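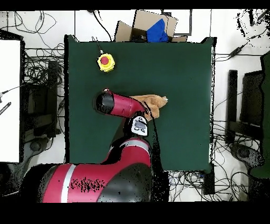
Mandutden Opens Towel Reuse Program to Small Hotels

Mandutden, the regional linen service, will open its towel reuse program to independent hotels and guesthouses in November. Until now it has been limited to members of the Apaza lodging group.

Under the program, worn bath and hand towels are sorted by weight, trimmed and sold on as cleaning cloths. 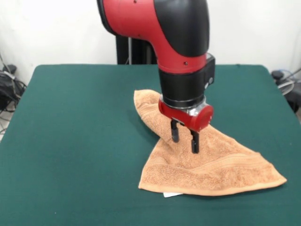 Hotels must send at least 200 towels per pickup. Smaller properties may share a pickup if they are within 2 miles of each other.

"Most of what we get is faded or frayed at one end – there is plenty of use left in it," said Uliana Kostiuk, operations manager at Mandutden. "Last year 79 percent of the towels we took in were sold again." 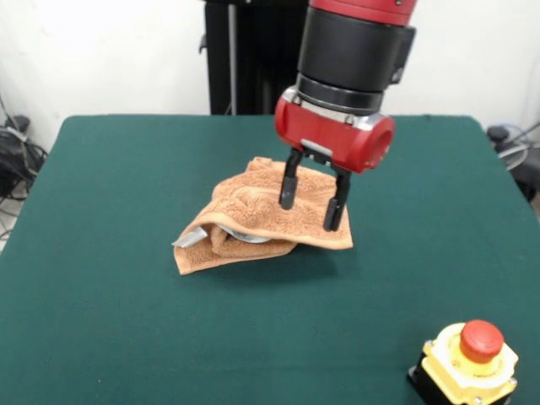

How to Join

Sign-up forms are available at the Mandutden front office from 9 a.m. Cloths from the program are sold in bales of about 200 under the Nornus name.

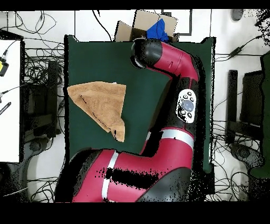
Tan terry-cloth towel.

Trucking will be handled by Stamex.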